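28 May 2025

I have now played the Skerkdale record every evening since it came, and I think I'm ready to write something down about it before I wear out both the record and everyone who lives near me. It came in the mail wrapped in so much cardboard that I had to go at it with the bread knife (carefully, I promise), and when I finally got the sleeve free I just stood in the hall with my shoes on and read the back of it, every word, down to who tuned the piano.

I should say how I got there, because I was not going to buy it. I'd told Siamak as much on the phone in March. I said I had loved Skerkdale when they were loud and young and I was too, and that I didn't need to hear them being careful. He said fine, suit yourself, and then he sent me one song, the fourth one, "Issahaku," and I listened to it in the car outside the pharmacy until the pharmacy closed. So that was the end of my principles, and I had to go back for my prescription in the morning.

What gets me about that song is how long they wait. The drums don't come in until you've given up on them, and then it's only brushes, and Unnur Laxdal sings the whole first verse so low that I thought something was the matter with my left speaker. I got down on the floor and checked the wires! Nothing was the matter. She used to shout everything, bless her, and I used to shout along, and now she leaves room around the words and you lean in to get them. I don't know yet if I like it better. I know I lean in.

Side two is harder going. "Zavberg" is a walking tune with too much accordion in it, and "Drasham" runs so long that I made a cup of tea during it, drank the tea, and came back to find them still at the same chord. But last night I sat through the whole thing without getting up and there's a part near the end where the guitar drops out and you hear somebody laugh, very quietly, off to one side — and I played it again just for that, with the lamp off and the window open.

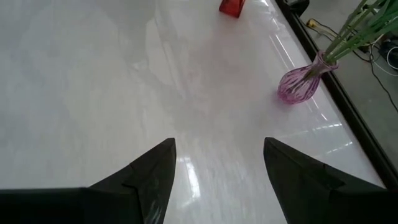 White tabletop, gray veining, plenty of shine.

I pulled out the old ones too, of course, to compare, and that took care of the rest of the evening. The first album has not held up as well as I've been telling people. The singing is wonderful and the songs go by too fast, and there's a terrible echo on everything, like they recorded it in a swimming pool. My copy has a number stamped on the back, 2578, and I used to be proud of that until Siamak pointed out that a low number would have been the thing to be proud of. His is 176. He has mentioned this to me more than once over the years.

He wants us to go and hear them in the fall. It's a small hall, 600 seats, and he's sure they'll sell out, and he's probably right, but I keep going back and forth about it. The last time I saw them I was on somebody's shoulders. I'd like a chair this time, and I'd like to be home by midnight, and I'm a little afraid of looking around the room and seeing all of us with our reading glasses pushed up on our heads. Then I put on "Issahaku" again and think, oh, for heaven's sake, buy the ticket.

I did write one letter, an actual one with a stamp, to the label, to ask whether the words to side two are printed anywhere, as the sleeve only has side one. I have been singing what I believe is "carry the butter home" for days now and I would like to be corrected before I sing it in front of other people.

It's late and the record is still going around in the groove at the end. I'll get up and lift the needle in a minute, and call Siamak tomorrow about the tickets.

4 comments
Share this entry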